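# Cornik Workroom: Shelves, Desks and Personal Items

Questions members ask about the furniture and storage on the brick wall side. Last updated 26 August 2026. 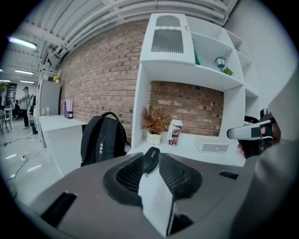 *Brick wall side: white shelving unit, desk, tall cabinet.*

## Shelves

**Can I put my things on the open shelves?**

Yes, for the day. The open compartments of the white shelving unit are shared. Take your things with you when you leave or move them to your locker.

**What about the compartment with the small arched door?**

It's for office supplies. Members can take tape, pens, labels and spare extension cords from it. Please don't keep personal items in there. If something runs out, write it on the supply list by the entrance.

**Are the plants and ornaments mine to move?**

You can slide them over to make room, but keep them on the same shelf. The plant in the white pot is the exception. Leave it where it is.

**Do I need to water the plants?**

No. Staff check them. In past years a few plants were overwatered by several people on the same day, so we ask members to leave them alone even if the soil looks dry.

**Can I bring in a plant or decoration of my own?**

Small ones are fine. Put your name on the bottom. We don't insure them and we may move them when we clean.

**How much weight can a shelf take?**

Books, binders and normal desk items are no problem. Tools, full paper boxes and stacks of samples belong in the storage room at the Berkov entrance, where the shelving is metal.

**Can I hang something on the brick?**

No nails, screws or adhesive hooks. The wall belongs to the building and the mortar is soft. Freestanding boards can be borrowed at the front desk.

## Desks and tables

**Is the long white desk reserved?**

No. It's first come, first served, and so are the tables in front of it. If you need the same place every day, ask about a fixed desk. Fixed desks are on the Beltrán Street side.

**Can I hold a seat by leaving my bag next to it?**

For up to 30 minutes. After that another member can sit down, and they may move your bag to the floor beside the desk. Backpacks on a work surface are fine while you're there. If the room is busy, hang the bag on a hook or put it under your seat.

**What are the magazine holders on the desk for?**

Shared reading and the printed notices from building management. If you take something out to read, put it back in the same holder. Old issues are recycled at the end of each month.

**Can I bring my own cushion, pad or support?**

Yes. A lot of members do. Padded and mesh items should go home with you or into your locker at the end of the day. Anything left on a table overnight goes to the lost property shelf.

**Can I clamp something to a table?**

Lamps and monitor arms are okay if the clamp has a rubber or felt face. Ask first for anything larger. Don't drill or cut the tables.

**Who cleans the work surfaces?**

The cleaning crew wipes whatever is clear. They don't lift members' belongings, so a surface with things on it will be skipped. Spray and cloths are under the sink if you want to do it yourself.

## Food and drinks

**Can I eat at the desks?**

Snacks, yes. Hot meals should be eaten in the kitchen.

**Are takeaway cups allowed?**

Yes, with a lid on. Don't leave them on the shelves when you go. Empty the cup in the kitchen sink, put the lid in the plastics bin and the cup in general waste. Our recycling hauler doesn't accept lined paper cups.

**What if I spill something?**

Wipe it up and tell the front desk if it got into a drawer, a floor outlet or any of the equipment. There's no charge for ordinary spills.

## Cabinets, lockers and drawers

**What is in the tall cabinet at the end of the desk?**

Building equipment. It stays locked. Please don't stack boxes on top of it. The flowers up there can stay.

**Can I use the low drawer box on the shelf?**

It holds chargers and adapters that anyone can borrow. Sign the sheet taped inside the drawer and return the item the same day.

**How do I get a locker?**

Ask at the front desk. There is a key deposit, which you get back when you return the key. Lockers are included with monthly memberships. Day pass holders can use one if any are free.

**How big are the lockers?**

A full backpack fits standing up. A rolling suitcase usually doesn't. Carry-on cases can go in the storage room if you tag them.

**I lost my locker key. What now?**

We can open the locker for you during staffed hours. Replacement keys come from Harnex, the company that services the locks, and take a few working days. The deposit covers the cost of the first one.

## Lost and found

**I left something behind. Where is it?**

Check the lost property shelf in the hallway first. Laptops, phones, wallets and keys are kept behind the front desk instead. To claim one of those, you'll need to describe it. For bags, a short list of what's inside is enough.

**How long do you keep things?**

30 days. After that, clothing and bags are donated and everything else is thrown out or reused in the office. Food and open drinks are thrown out the same evening.

**Can you mail an item to me?**

Yes, if you pay the shipping. Email us with the address and the item. We don't mail anything worth more than $200 or anything with a loose battery.

**Are you responsible for items left in the room?**

No. The workroom is open to all members and their guests. Use a locker for anything you would mind losing.

## Changes to the room

**Will the furniture stay where it is?**

For now. We plan to repaint in February, and the shelving unit and desk will be moved away from the brick wall for that. Members will get an email with the dates. Everything on the shelves needs to be gone by the evening before.

**Can I suggest a change?**

Use the form at the front desk or reply to any member email. Requests for more shelf space and more hooks are already on the list.

**Something is broken. Who do I tell?**

The front desk, or leave a note there after hours. Say which piece of furniture it is and what's wrong with it. If it isn't safe to use, turn a chair against it so other people know.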